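# Why do walls get marks?

Look closely at the wall beside your bed. Is it perfectly clean? I think you will find a dot, a line or a grey patch. Every wall collects marks, and each kind has its own story.

**Scuffs** come from rubbing. When the rubber sole of a shoe or the leg of a chair slides along the paint, a very thin layer of it stays behind. The wall did not lose anything - it got something extra. This is why many scuffs can be wiped away.

**Scratches** are different. A hard thing, like a key, cuts into the paint and takes a little of it out. You can feel a scratch with your fingernail. No cloth will remove it, so it needs filler and new paint.

**Smudges** are made by hands. Your skin has natural oil on it, even after you wash. The oil sticks to the wall, and then dust sticks to the oil. Slowly the patch turns a grey colour.

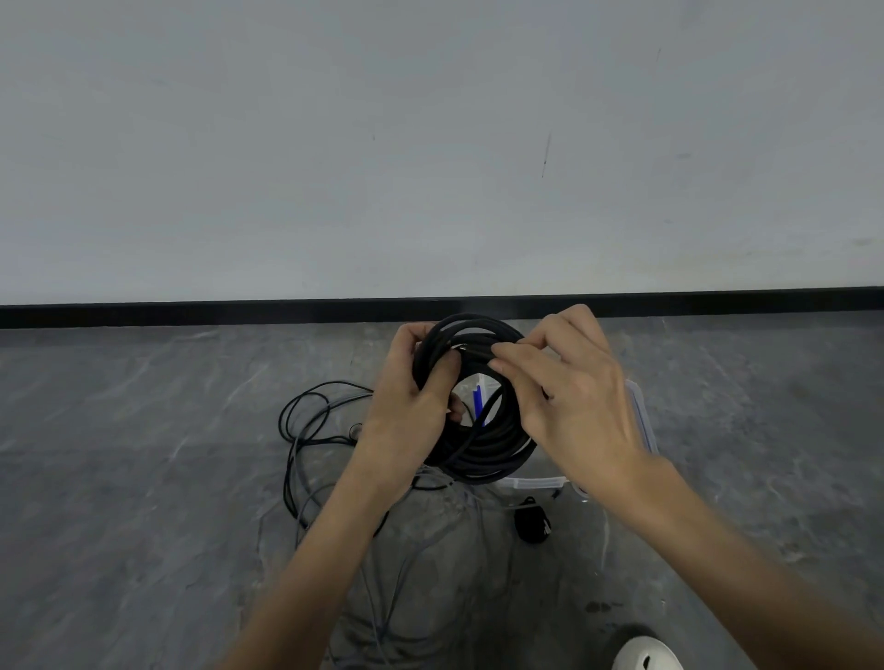 *A white wall with a few small marks, and a black baseboard along the bottom.*

Now look down, to where the wall meets the floor. The long strip is called a baseboard, or in some countries a skirting board. It takes the knocks from brooms, toys and feet, and it hides the gap between wall and floor. Dark colours are a favourite for this job, as dirt shows less on them.

## Try it at home

1. Ask an adult which wall you may clean.
2. Choose one mark and touch it gently. Is it smooth or can you feel an edge?
3. Rub it with a soft damp cloth, in small circles.
4. Draw the mark in your notebook, before and after.

Do not press hard! On matte paint, strong rubbing can leave a shiny spot, and this one will not wash off.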